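Catégorie : Vie du site > Comptes rendus
28 avril – par Mirko Cirillo
Dernière mise à jour : juillet

Compte rendu – réunion vestiaires, site Huvovar
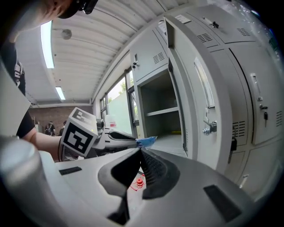
Casier ouvert, avec tablette intermédiaire ; chiffon bleu.

1. Nettoyage. Intérieur des compartiments et tablettes à essuyer au chiffon. Objets oubliés : sachet étiqueté, dépôt à l'accueil, conservation 20 jours.

2. Clés et cadenas. Les clés restent sur les portes des casiers non attribués. Cadenas personnels admis sur moraillon uniquement. Il manque 3 doubles – commande passée chez Mutiso.

3. Ventilation. Grilles à dépoussiérer par l'extérieur, sans démontage. Ukura demande un passage par trimestre. Accordé.

4. Budget. Devis Jirkent pour les serrures : presque 500 euros. Plafond fixé à 300 euros, devis à revoir.

Point reporté : numérotation des portes hautes.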